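**How does a message get across the world?**

You hit send. Your friend in Greenwood laughs two seconds later. So what happend in between?

First – your message gets chopped up. Into little bits called packets. Each packet gets an address, like a postcard. "Part 3 of 8, going to Greenwood." Off they go! 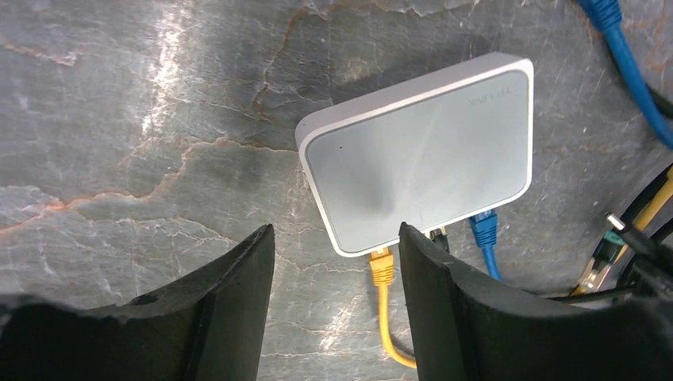
Packets don't all have to take the same road. One goes the short way, another goes through Voddale, 200 miles off, because the short way is jammed. Doesn't matter. At each stop a machine reads the address and passes it on. Some of those machines are huge. Some are tiny, like the little white network switch with the yellow cable plugged in its side. Same sort of job – read, pass along, next one please.

Then the other end. Packets show up in the wrong order, all jumbled. The computer checks the numbers and puts them back in a row. Part 5 missing? It asks for it agian.

A big photo might need 1,000 packets. Or more!

Try it – cut a letter into strips, number them, mix them up. Can a friend read it?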